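Riltport Support / Tickets / Demo capture
Left and right gripper drifting apart during two-hand demos
Status: Open, waiting on customer
Opened by: Kam-wah Kao
Assigned to: Hamish Moffat

Kam-wah Kao
Produce sorting task, both grippers held by hand. The first 20 demos replay beautifully! After that the left hand lags the right, and by demo 100 the replayed arm closes on air next to the fruit. Restarted Plutolum, no change.

Hamish Moffat, 2024-05-30
Great report, thank you! Could you redo the clock sync with both grippers plugged in, then record 5 short demos and send me the log?

Kam-wah Kao
Done, and wow, what a difference. Offset stays under 2 ms on four of them. The fifth still jumps when I squeeze slowly on something round, tomato or citrus, and I love that it's so repeatable. 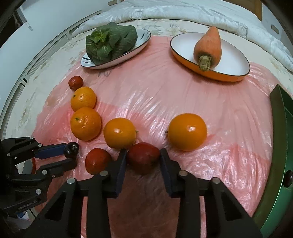 The jump always comes at first contact, never on release. I'm on the March build of Plutolum. Happy to try a newer one tonight, I really want this task to work!

Hamish Moffat
Please do! Keep the slow squeezes in and attach the raw finger width file too.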